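How is the bonus point worked out in under-14s basketball?

Asked by Iñaki Bustamante, Dustbridge

Hi everyone, hoping one of you lovely people can settle something for me. My daughter has just started with the Dustbridge under-14s and I've put my hand up to do the scorer's table, having never scored a game of anything in my life. The other parents keep mentioning a bonus and I nod along. When does it kick in, and do the fouls carry over from one quarter to the next? We play Indard in the first round in April and I'd love to have it straight by then.

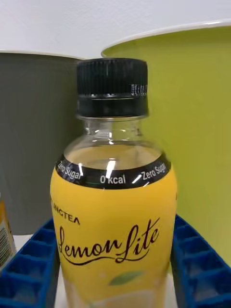

I should say I've read the league handbook twice, and it seems to assume you already know — there's a lot on uniform colours and very little on fouls.

2 answers

Ľubomír Machala
Welcome to the table, it's the best seat in the gym! You're counting team fouls, and they go back to zero at the start of each quarter. Under the usual international rules, once a team has four in a quarter, the next defensive foul sends the other side to the line for two shots, even if the player wasn't shooting. Overtime is the exception — fouls from the fourth quarter carry on into it. Some junior comps change this, so have a quiet word with the referee before tip-off. I've done 100 games or so at Iglesias and still ask when I'm filling in somewhere new. Pencil for your first few, and call each foul out loud to whoever has the clock.
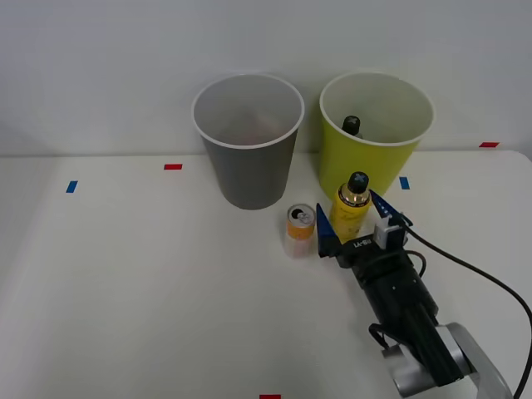
Cups and cans on the white table

Civavero parent
pretty sure ours was 5 before any free throws but that was years ago. just watch what the ref does with his hands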